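January, 7:40 am - gripper swap, arm 2

Hunulow two-finger came off last night, Pasov soft pads on now. Same arm, same controller, same speed limits. Want a straight comparison on the clutter table before we commit to the Pasov order. Bolts went in fine once I found the longer ones (drawer under the vise, NOT the labeled bin, somebody please fix).

Controller didn't like the new tool weight. Threw a payload warning at every start till I typed in 559 g by hand. The auto estimate gives a different number each time, don't trust it. Wrote 559 on tape on the side of the box.

Force limit: started at the Hunulow setting, too stiff for the pads, they fold over on anything flat. Backed off in small steps. Settled at 11 on the slider, whatever unit that is - manual says one thing, screen says another. Ask Mészáros support.

Layout same as for the Hunulow runs. Green tray front left as the drop spot, clutter over the rest of the table.

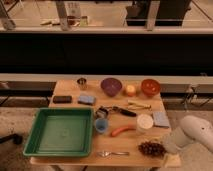

Both cameras on the old exposure, not touched.

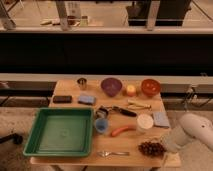 Etelka Juhász wrote back over lunch that I am comparing two things at once, the fingers and the force limit, and that the Hunulow deserves a second go at the lower setting before anyone calls it. She also wants the approach height logged per pick, as the soft pads are longer and the planner still thinks it has the old tip offset. Fair on both. The offset I had forgotten completley.

So, fixed the tip offset. Reran the first set, threw away the morning numbers (kept the logs, folder is marked bad).

Notes so far, Pasov pads:
Round stuff easy. Bowls by the rim ok if it comes in square, slides off if not.
Spoon is the hard one. Pads are too thick to get under the handle, it just pushes it along.
Grapes - fine at 11, would not go higher.
Tray rim gets bumped on the way in, raise the drop point.

Pads are rated for 2,000 cycles says the sheet, so we'd be changing them often. Hunulow fingers basically don't wear. Need to put that in the cost table for Olanrewaju Iyamu, he'll ask first thing.

Still to do: Hunulow back on at low force, same layout. Kakdale wrist camera if the braket ever shows up. Leave arm 2 powered, do not home it, cable is tight at the elbow.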